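I bought the Jonia peel-and-stick vinyl in September, two rolls at 375 pence a metre, on the advice of Priya Doucet at Szekeres, who sold it to me with a straight face. The box room needed something. It didn't need four attempts at the first corner, but that's what it got.

The backing paper peels well for 3 seconds and then tears. Get a proper smoother. The plastic one in the packet has the stiffness of a crisp.

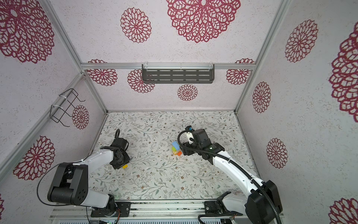
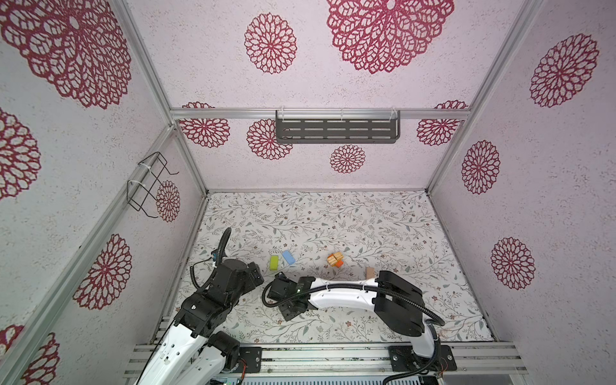
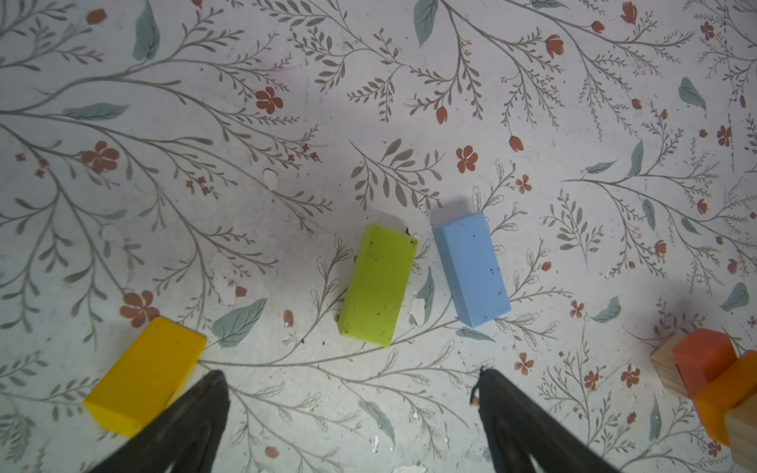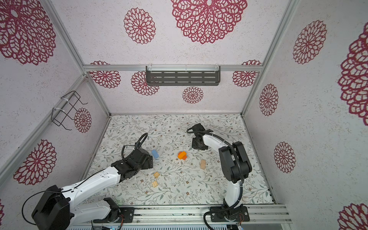 My own choice was a plain sage green, which the Corix website calls "Calm" and my wife calls hospital. Plain shows every bubble. If I were starting again I'd have a busy pattern, something like the vines and little flowers under the blocks, where a crooked join can pass for a stem. Big motifs such as those dark red rosettes on the walls frighten me, as you'd have to line them up.

It does stick, I'll give it that. It stuck to the skirting, the cat's bed and a good part of my jumper. One strip over the radiator has come away twice and I've stopped arguing with it. Three stars, and one of those is for the colour of the backing paper.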